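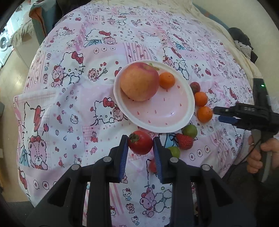 Two hand-held grippers, mixed fruit and a bowl on a quilted bed cover. The near gripper has a tomato between its blue ridged pads.

Edeven hand-held gripper pair: ordering and budget notes
Updated 9/22/25

Supplied as a left and right unit with cables. Parallel fingers, replaceable ridged pads, camera mount fitted.

Maximum jaw opening: 100 mm
Pad replacement interval: around 55 hours of use
Lead time: 17 working days from Plolach stock

What to budget for
Pads are the main running cost. Order one spare set per pair for short projects and two for anything running past October. Pads from the older Nuttall series do not fit. Soft produce marks the pads sooner than rigid goods do, and juice left in the ridges shortens their life. Wipe down after each session.

Cables are sold singly. Allow slack for work at bed or sofa height, where the operator stands and reaches down.

Objects are not included. Fresh fruit should be costed as a consumable. The Omer set of 14 moulded fruits is available separately, but its surface is harder than real produce and it should not be used for setting grip force.

Hire
Minimum period one week. Deposit refundable on return of both units, mounts and cables. Worn pads are charged at list price.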